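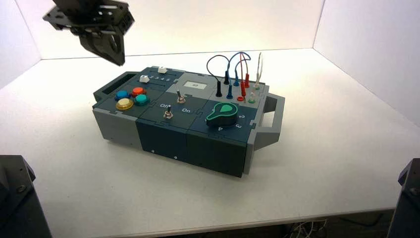
드린덴(Drindden)이 손동작 연습용 조작 상자 '노테티(Notetti)'의 새 판을 7월부터 대여합니다. 단추를 누르고, 손잡이를 밀고, 스위치를 올리고 내리는 동작을 상자 하나에서 연습할 수 있는 물건입니다.

윗면 왼쪽에는 파란색, 주황빛 빨간색, 청록색, 노란색의 둥근 단추가 있고 그 뒤쪽에 흰 손잡이가 달린 슬라이더가 있습니다. 가운데에는 작은 화면과 금속 토글 스위치 두 개가 놓였습니다. 오른쪽의 큰 청록색 다이얼은 숫자에 맞추어 돌립니다. 상자 옆에 운반용 손잡이가 있어서 한 사람이 들고 옮길 수 있습니다.

설계를 맡은 나탈리아 바렐라 씨는 지난 판을 쓴 사람들의 의견을 많이 읽었다고 합니다. 설문에는 1,593명이 답했습니다. 가장 많은 요청은 다이얼을 더 크게 만들어 달라는 것이었습니다. "작은 다이얼은 손에 힘이 적은 분들에게 어려웠습니다. 그래서 이번에는 다이얼부터 다시 그렸습니다." 바렐라 씨의 말입니다.

새 판은 먼저 약 700개를 만듭니다. 클롤라리(Clollari) 작업실에서 조립하고, 오그녠 안겔롭스키 씨가 스위치와 단추의 검사를 담당합니다. 지난 판에서는 토글 스위치가 뻑뻑하다는 불만도 있었는데, 이 부분은 부품을 바꾸었다고 안겔롭스키 씨가 설명했습니다.

대여 기간은 3주이고 한 번 연장할 수 있습니다. 복지관과 학교는 한 번에 2개까지 신청할 수 있으며, 개인은 1개만 됩니다. 돌려줄 때는 마른 천으로 윗면을 닦고 슬라이더를 왼쪽 끝에 놓아 주시기 바랍니다. 물이나 세제를 직접 뿌리면 안 됩니다.

신청은 드린덴 대여 창구에서 오전 10시부터 받습니다. 사용 방법에 대한 질문은 브리사 벤투라 씨가 같은 창구에서 답합니다. 지난 판을 아직 가지고 있는 기관은 반납한 뒤에 새 판을 신청해야 합니다.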